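Keeping the pieces together

Jucélia Honorato buys chess sets with parts missing. She finds them at yard sales and in the back of thrift stores, and she keeps them in a former shoe shop in Pimentel, where she has run a game repair counter called Clevora since she gave up teaching.

"A set with 31 pieces is worth almost nothing to the person selling it," she says. "To me it's one pawn short of a good evening."

Pawns are what go missing most. They roll under radiators and get carried off by dogs and toddlers. Honorato keeps up to 600 loose ones in drawers, sorted by height and then by color. Cream is the hard color. One maker's cream is another maker's yellow, and a replacement that looks right under the shop lamp can look wrong at a kitchen table.

Her customers are mostly families. Solange Macedo came in on a Monday in July with her father's set and two knights in an envelope, both broken at the neck. Honorato glued them and charged her for the glue. Macedo now comes by most weeks to help with sorting.

The sorting follows a simple routine. The board goes down first and the pieces go on it, dark on one side and cream on the other, so that gaps show up right away. Anything that doesn't belong to the set goes in a basket until there's time to deal with it. Open boxes hold whatever is being set aside.

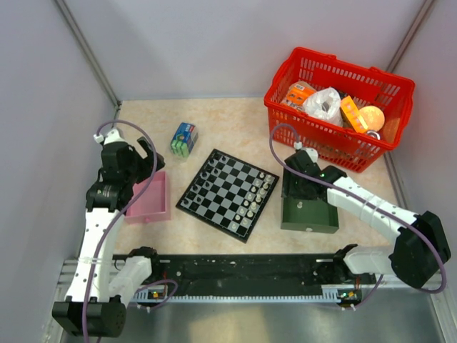
Honorato would like people to do the same at home. Most sets she sees were ruined by storage, she says, usually a folding board with a weak clasp and felt that has come away from the inside. She suggests a shallow box with no lid for the pieces in use, and a cloth bag for the closet. Rubber bands mark the finish and should be thrown out.

She is less strict about mixed sets. The one she plays on herself has rooks from Kemum, a maker she likes for its heavy bases, and a queen from a Sernommont travel set that is a little too short. Macedo has offered to find her a better queen. So far she has said no.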